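Plistlow Releases Brilto 2, a Phone Backup Tool for People About to Do Something Rash

FOR IMMEDIATE RELEASE
Nov 30, 2020

Plistlow today released Brilto 2, a free desktop program that makes a full copy of an Android phone before its owner unlocks it, flashes it, wipes it, or hands it to a cousin who is good with computers.

The program runs on Windows and Linux. It talks to the phone over an ordinary USB cable, copies everything Android will let it copy, checks the copy against the original, and writes a plain text report saying what it got and what it could not get. The second list is the one we suggest reading.

Version 1 of Brilto was used mainly by people who already knew what they were doing, a group that tends to skip the backup. Support mail came mostly from everyone else, usually after the event. "My phone is showing a logo and nothing else, where does Brilto keep my photos?" is a fair summary of the inbox. Brilto keeps your photos in the folder you picked, provided you ran Brilto.

What has changed

The new version has been rewritten from the cable up. A backup that is interrupted now picks up at the last complete file when the phone is plugged back in. In version 1 it went back to the beginning, cheerfully, every time, and left the half-finished copy on the disk as a souvenir.

Text messages and call logs are saved in a format that can be opened in any spreadsheet. Contacts are saved as standard contact cards. App settings are copied where the app's maker permits it, and where the maker does not, the report names the app so that you can be annoyed at the correct company.

There is also a new feature called Hold. With Hold switched on, Brilto will not start the phone's bootloader for you until a verified backup less than 6 hours old is sitting on the computer. It can be overridden. The override asks you to type out the sentence "I do not need these files" in full, and testers have told us that they found this patronizing. Several of them also told us that they stopped typing halfway through and ran the backup. 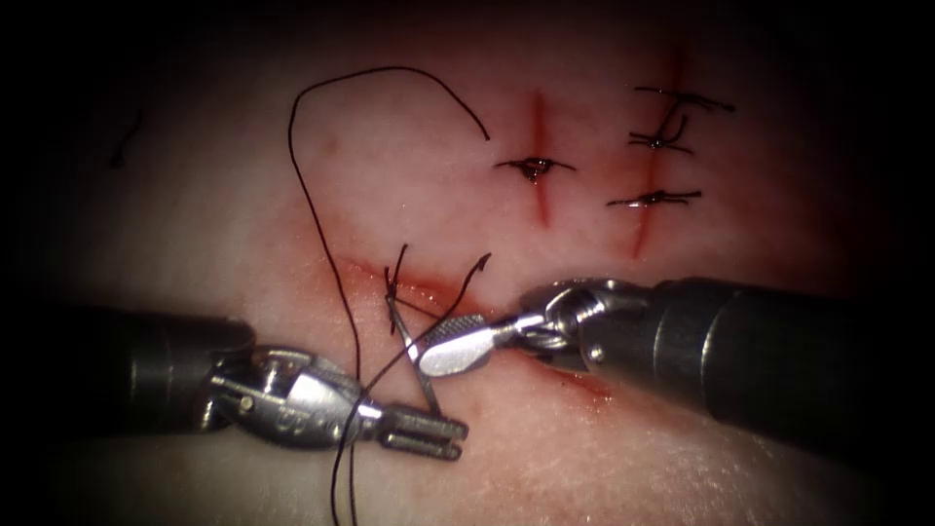
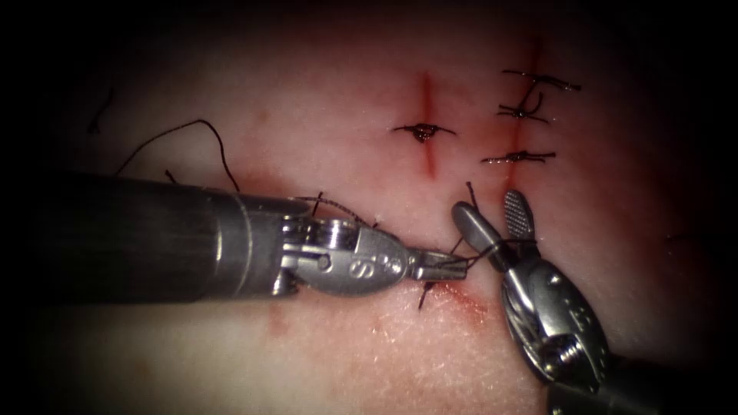

Brilto 2 supports 99 phone models at launch, most of them budget handsets from the last few years, the kind that get a single system update and then a long silence. Supported means that we have run a complete backup and a complete restore on that model, on a cable we did not choose for its good behavior. Unlocking and flashing one of these phones is a small operation, and we would like it treated as one, not as a kitchen table, a cable bent at the plug, and a video tutorial paused at the wrong second. Brilto cannot supply the steady hands. It can see to it that a slip costs you an evening and leaves the photos of your kids alone.

Phones that are not on the list may still work. Brilto will say so when you plug one in, and will ask whether you want to go ahead. If you do, the report is marked "untested model" at the top, and we would be glad to have a copy of it by mail. Reports contain no file names unless you tick the box that adds them.

Restoring

A backup is only half a product, so more of the work this year went into the other direction. Restoring to the same phone takes one button. Restoring to a different phone takes one button and a page of warnings, which we have tried to keep short. Messages and contacts move across well. App settings move across when both phones run the same major version of Android, and sulk when they don't.

The restore screen now shows each group of files separately, so it is possible to bring back the photos and leave behind the 16 alarm clocks you set one winter and never deleted. Old backups made with version 1 can be opened and restored. They cannot be added to. Please make a fresh one.

What Brilto does not do

Brilto does not unlock bootloaders, root phones, install a custom recovery, or supply the files for any of these. There are many guides for that, some of them correct. Hold can start the bootloader screen on models that allow it, and from there you are on your own with whichever guide you have picked.

It will not recover data from a phone that has already been wiped. It will not get past a forgotten screen lock. We mention the screen lock because the request arrives often, and always concerns the sender's own phone.

Brilto does not upload anything. There is no account, and the backup stays on the computer or the drive you point it at. Backups can be protected with a password. If you lose the password we can't open the backup either, and a very sad letter will not change the math.

The Kekana format

Backups are stored in Kekana, an open container format that Plistlow developed for this release. A Kekana file can be opened with ordinary unzip software once the password, if there is one, has been removed. The full description of the format is published along with the program, and other developers are welcome to read and write it without asking. We made it open so that your messages will outlive our interest in the subject, should that ever fade.

Developers who built tools around the old version 1 format will find a converter in the download. It is a command line program and has the manners of one.

Availability and requirements

Brilto 2 is available now from the Plistlow website at no charge. It needs Windows 7 or later, or a current Linux distribution, and enough free disk space to hold whatever is on your phone. The phone must be running Android 6 or later with USB debugging switched on. Instructions for finding that setting are included, as manufacturers enjoy moving it.

A Mac version is planned for January. It was also planned earlier.

People who would like to do all this on more than one phone at a time, such as repair shops, can buy Skomero, the paid edition. Skomero handles several phones at once, puts the shop's name on the report, and comes with support from a person. Owners of the earlier Skomero edition get the upgrade free and will be prompted the next time they open it.

About Plistlow

Plistlow makes small utilities for Android phones and the computers they get plugged into. The company has no office dog and is not disrupting anything.

Press contact: use the form on the Plistlow website and choose "Press" from the menu. "Other" goes to the same place, only slower.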